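Ticket 799 – Delegate badges and session access, Kultness Trade and Investment Forum
Status: Open (reopened twice)
Product: Vellex Events, registration module
Priority: Medium, per Vellex. We asked for High.

Opened 28 Mar 2018

What we reported
Registered delegates from the Trenitz chamber of commerce group can't book seats in the export finance sessions. They log in, choose a session, and get "Your delegation is not eligible for this event." They are eligible. They paid the full business rate and their names are on the list we uploaded.

218 people are on that list. We don't know how many are affected, as the error report in the admin panel only shows the last 12 failures and then starts over.

First reply from Vellex support
Asked us to clear the browser cache.

Our answer
Done, on three machines. No change. We doubt the cache was ever the problem, given that delegates in two countries on their own laptops see the same message.

Second reply from Vellex support
Said the country field was probably filled in wrong and asked us to re-upload the list using their template.

Our answer
Re-uploaded with the template. The country field was right the first time and it's right now. What did change is that the Wanigasekara Shipping delegation, which had been able to book, now can't. So we went from one group locked out to two. Ticket marked "Solved" by Vellex the same afternoon. We reopened it.
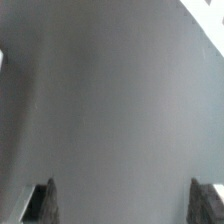
Things we tried ourselves
Changed one Trenitz delegate from "Chamber" to "Company" by hand. She could book right away. Changed her back and the booking vanished from her schedule, with no notice to her or to us.

Made a test delegate with the type "Chamber" and a domestic address. Booked with no trouble. With a foreign address, blocked.

Made a second test delegate, type "Company", foreign address. Booked.

That looks to us like a rule somewhere that treats foreign chambers as guests. We didn't set one. The rules page in our account lists 6 rules and none of them mentions chambers.

Third reply from Vellex support
Said there are no hidden rules and suggested that one of our staff had edited the access settings in December, when the forum was first set up.

Our answer
We would like to see the change log that shows this. The one we can open goes back only to the start of the month. If support has a longer one, please attach it. If not, we'd like to know what the claim is based on.

The program listing for the manufacturing panel now shows "members only" as well.

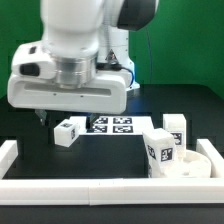
Fig. 2: White robotic arm over a black tabletop, green backdrop.

Fourth reply from Vellex support
Said a fix had been "pushed to the platform" and asked us to confirm.

Our answer
Partly. The Wanigasekara group can book again. The Trenitz group can get into the morning sessions, but the bilateral meetings still refuse them. The manufacturing panel still says "members only" and we can't edit that label. Please don't close the ticket on this.

Workaround in use
Almost all Trenitz delegates have been switched to "Company" by hand. Their badges will print without the chamber's name, so the registration desk has a separate list and blank badge stock – not what we paid for.

Still needed from Vellex
The full change log.
A plain statement of what the fix changed.
Badge type restored without losing the bookings already made.

Last update: waiting on vendor. Automatic message received saying the ticket will close if we don't respond. We have responded.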